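Robots at Work: Why Do They Need Rules?

A robot arm is strong and it does not get tired. It also does not know that your hand is near. For this reason, people who work with robots follow safety rules.

At the Gbeho workshop, Naa Nyarko teaches the first rule to every visitor: stay outside the line when the arm has power. The line is 400 millimeters farther away than the arm can reach.

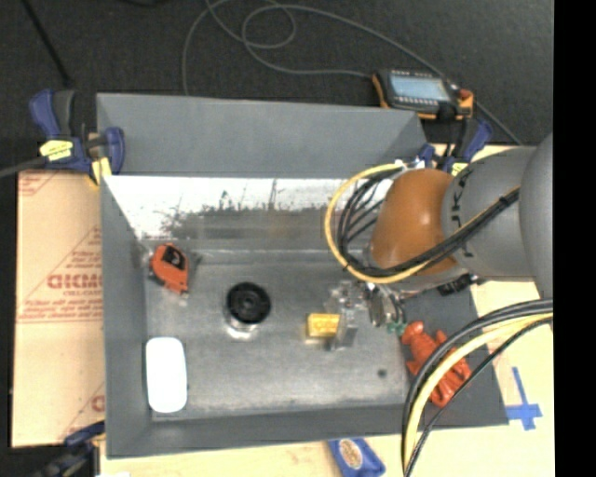
The second rule is about stopping. Every robot must have a stop button, and each worker must know where it is. Kojo Abugri tests the button each morning, before the first job, and writes the result in a notebook.

The third rule is to go slowly. When a person teaches the arm a new movement, it must move at low speed, so there is time to step back.

Can you think of a rule for your own classroom robot? Write it on paper and put it on the wall.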